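GRUSTHORPE, December – Vigfúsdóttir, the robotics software company, has announced the general release of Grulilar 3, the latest version of its planning and perception software for robots that handle clothing and household textiles. The release is available to all existing licence holders from this month and will be offered to new customers early in the new year.

Grulilar is used by manufacturers and research laboratories to turn recorded demonstrations of everyday work into plans that a robot arm can carry out. Version 3 brings together three parts of the product that were previously supplied separately: the recording checker, the cloth perception module and the motion planner. They now share one installation, one settings file and one set of logs.

"Our customers have asked for fewer joins between the tools," said Hjalti Snorradóttir, Head of Software at Vigfúsdóttir. "A team that finds a fault in a planned movement needs to get back to the recording it came from. In the previous version that could mean opening three programs and comparing times by hand. In Grulilar 3 it is a single step."

Changes to cloth perception

Clothing remains one of the harder subjects for robot perception. A garment has no fixed shape, dark fabrics lying together show few clear edges, and a patterned cover beneath them can easily be mistaken for part of the load. The perception module in Grulilar 3 has been rewritten with these conditions in mind.

The module now keeps several possible outlines for each item until there is enough evidence to settle on one. Where two garments of similar colour lie against each other, it marks the boundary as uncertain and passes that uncertainty to the planner. The planner may then choose a different place to grasp, ask for another view, or leave the item until those on top of it have been moved.

Support for wide-angle lenses has also been extended. Earlier versions straightened each view before looking for objects, a process that stretched material near the sides and sometimes lost it altogether. Grulilar 3 works directly on the curved view and applies the lens correction only when positions are passed to the planner. Calibration files made for version 2 can be imported without change.

Bright windows have been a frequent subject of support requests. The new module judges exposure separately for different parts of the view, so that a strongly lit window no longer causes a whole recording to be rejected. Operators can see which areas have been left out and may restore them if they disagree.

A planner that can be questioned

The motion planner has been given a plain-language log. For each grasp it states which item was chosen, which others were considered and which limit ruled them out. The log can be read alongside the recording and exported as a text file.

Planning for two hands is included as standard. Until now it was sold as an add-on and required a separate licence. The planner treats the two grippers as a pair from the start, so that one may hold a layer steady while the other lifts. Users who work with a single gripper can switch this off in the settings file, and plans made in version 2 will continue to run as before.

Testing at Dilisholm

Grulilar 3 was tested over the autumn at the company's site in Dilisholm and in furnished homes nearby. The test set contains 328 recordings of clothing being sorted, stacked and moved in bedrooms and living rooms, made with hand-held grippers. Of these, 132 were set aside at the beginning and were not used in developing the software. They will form the fixed reference set for all later releases in the version 3 series.

The homes were chosen for their ordinary furnishings. Beds kept their own covers, curtains were left as they hung, and operators were asked to work at their usual pace from wherever they found it comfortable to sit or stand.

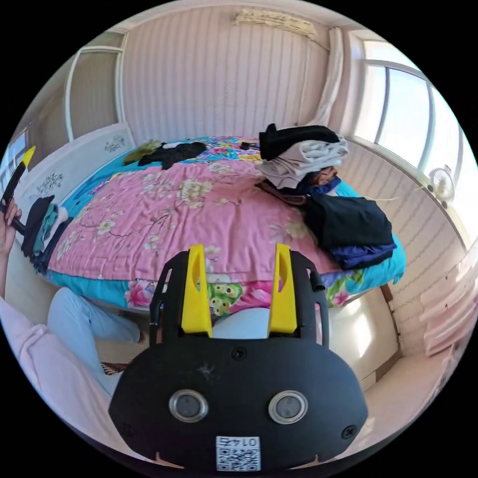

During the same period the development team closed 170 reported faults, many of them raised by customers through the early access scheme. The full list is given in the release notes, together with the faults that remain open. The most significant of these concerns very thin, see-through fabrics, for which the perception module should still be used with an operator present.

Processing time has been reduced as well. On the company's reference computer, checking and indexing a recording takes up to 74 per cent less time than in version 2. The greatest savings are seen on long recordings, where the earlier checker read the same file more than once.

"We have tried to be plain about what the software can and cannot do," said Hjalti Snorradóttir. "The reference set will stay the same throughout version 3, and we will publish results against it with every update, including any update that does worse on a particular kind of fabric."

Availability and support

Existing customers may download Grulilar 3 from their account page. The upgrade is free of charge for those with a current support agreement. Customers without one may continue to use version 2, for which security corrections will be provided for a further two years.

A migration tool is supplied with the installer. It converts version 2 projects, keeps a copy of the original files and produces a report of any settings that have no direct match in the new version. Vigfúsdóttir recommends that customers with custom planner rules read the migration guide before they begin, as the order in which rules are applied has changed.

Introductory training will be offered online and in person at Grusthorpe, with morning sessions for operators and afternoon sessions for developers. Places may be booked through the customer account page.

About Vigfúsdóttir

Vigfúsdóttir develops control, perception and planning software for robots that work with soft materials. The company has its head office in Grusthorpe and a test site in Dilisholm. Its customers include makers of robot arms, laundry equipment suppliers and university laboratories.

Press enquiries should be addressed to the Vigfúsdóttir press office in Grusthorpe. Release notes and the migration guide are available on request.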